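Kellik List digest
January, 7:40 am
Posted by: list member, Gebru end

Re: Black cloths for the hall tables

Thanks to whoever asked this one. The original is quoted below for people who get the list in pieces.

> Hi all. We're after dark cloths for the trestles at the autumn open day
> and I don't want to buy the wrong thing again. The last lot were
> polyester and they slid off the tables whenever anyone leaned on them.
> They also showed every bit of lint. Two questions. What fabric do
> people use, and how are you finishing the edges? I have an overlocker
> but it's temperamental. Someone at Kakau told me to do a shaped edge
> because it hangs better, but I've never cut one. We'd need enough for
> 17 tables. Not fussed about the colour being a perfect match.

I've sewn cloths for the Kellik hall and for the Gebru library, so I'll answer in order.

Fabric first. Go for a cotton drill or a heavy cotton-poly blend with more cotton than poly. Pure cotton grips a laminate top well but it fades, and black goes a sort of brown after a couple of summers near the western windows. The blend holds its colour longer and doesn't need as much ironing. I get mine off the roll from Silar. They'll cut to length if you ring ahead, and they're happy to post a swatch. Ask for the stuff sold for aprons. It comes wide enough that you won't need a centre seam on a standard trestle.

Wash it before you cut. I skipped that on the first batch and lost nearly a hand's width on each one, so they looked like they belonged on somebody else's tables. Hot wash, then on the line inside out. The first wash will bleed, so don't put anything else in with it.
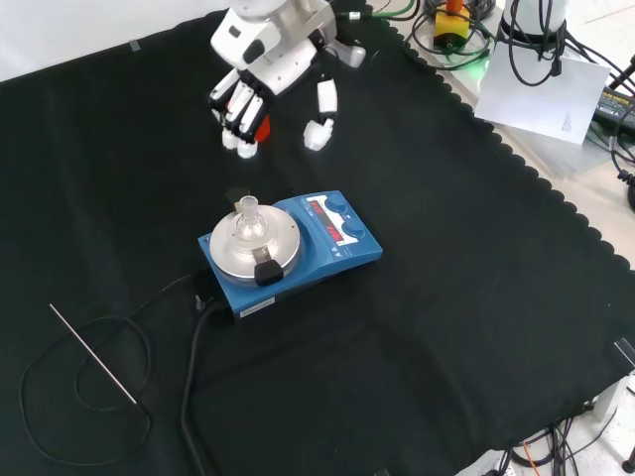
On lint, any black cloth will show it. A matte weave hides it better than a satin one. Keep a rubber glove in the box with the cloths and wipe it across the top once the cloth is down. It works better than the sticky rollers and you don't have to keep buying refills.

Now the edge. A straight double-fold hem is fine and quick, and if you have 17 to get through I'd do that on most of them. A scalloped edge takes me more than twice as long. If you want to try it, do it on the front tables only and leave the rest plain.

To mark scallops, use a saucer or a small bread plate and draw around it with tailor's chalk on the wrong side. Start at the middle of the side and work out to the corners, otherwise you end up with half a curve at one end. Fold a strip of paper to the length of the side first and test the spacing on that. You can squash or stretch each curve a little and it won't show.

For finishing them there are 2 ways I'd bother with. One is a facing: a strip of lighter cotton sewn right sides together along the curves, clipped, turned and pressed. It's tidy and it gives the edge some weight. The other is bias binding. It goes around the curves well enough but bunches up in the points between them unless you stop, lift the foot and pivot. Clip right into each point, almost to the stitching. If you don't clip far enough it will pucker and no amount of ironing will get it out.

I wouldn't use the overlocker on the curves if it's playing up. A narrow zigzag on an ordinary machine will do. Use a 100 needle for drill and change it partway through the job.

As for slipping, a bit of that rubbery shelf liner under each corner fixes it. Clips work too but they catch on people's sleeves. The Kakau group sew a pocket into each corner and put a flat washer in. That hangs beautifully but you have to remember to take the washers out before washing, and I never did.

For storage, roll them on cardboard tubes. Silar gives the tubes away if you ask at the counter. Folded black cotton gets a pale line along every crease eventually.

I still have the paper pattern for the scallops, for a side of just under 2000 mm. Happy to leave it in the pigeonhole at Gebru if you want to trace it. Please put it back in the envelope after, as two other people have asked for it.

Does anyone know if the Kellik hall is replacing its trestles this year? I was told the new ones are narrower and I don't want to cut anything more until I know.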